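Why I Still Keep My Own Website

Dec 10, 2020

Every August I receive the bill for my domain name and my small server at Stulteo, and every August my brother asks me why I still pay it. He is right to ask. The blog has 63 readers by mail, and on a good day maybe nine of them open the letter. On the big platforms I could have the same for free, with hearts and thumbs under each text.

I began the site when I moved to study electronics and had no friends in the new city. I wrote long notes on old computers, mostly on the Jendau, a home machine from which I had three and none of them complete. I was sure that no person would read it. After some weeks a man wrote to me that the power supply in my drawing had two wires exchanged. I have corrected the drawing the same evening. This is for me still the best thing that has happened on the internet.

My opinion is simple. If you write about something which only 500 people in the world care about, you should write it in a place which belongs to you. The platform has no interest in these 500. It will show them something else, and after two years it will close the groups, change the addresses, and your drawing with the correct wires is gone. I have seen this with the Ruppert forum, where 4000 threads on tape drives disappeared in one weekend. A few of us had copies. Most did not.

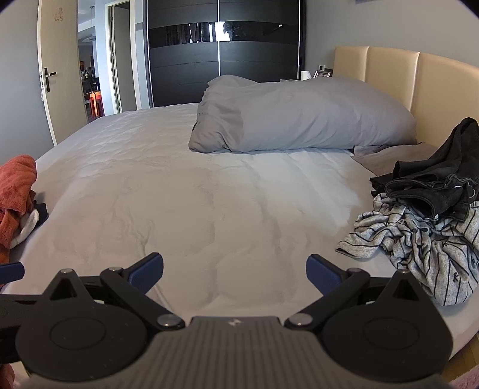

Abelardo Ibarra wrote to me after my last text on this subject that I make it too easy for myself. Own websites disappear also, he says, and faster, when the owner is ill or bored or forgets to pay. The forum lived for longer than most of the personal pages it linked to, and he asks me to count how many of my own links from the first year are still working.

I did not count, I was afraid of the result. He has a point, and I thought about it for several days. But I believe there is a difference between a page I have let die and a page which was taken away from me. For the first one I can do something. I can keep the files as plain text, I can give a copy to a friend, I can ask the web archives to save it. With the forum we could only write angry letters.

What I would not do again is to build the site in a complicated way. For two years I used Erura, a system with a database and many small extensions, and I spent more evenings on updates than on writing. Now it is a folder with text files and one script. 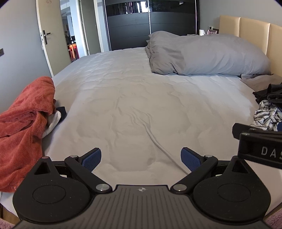

Light grey quilting on the bed and the DAS lettering at the right.

So my brother will ask again next August, and I will pay again. If you have also an old machine in the cupboard and some notes about it, please put them somewhere, and send me the address. I will make a link to it on the side of this page.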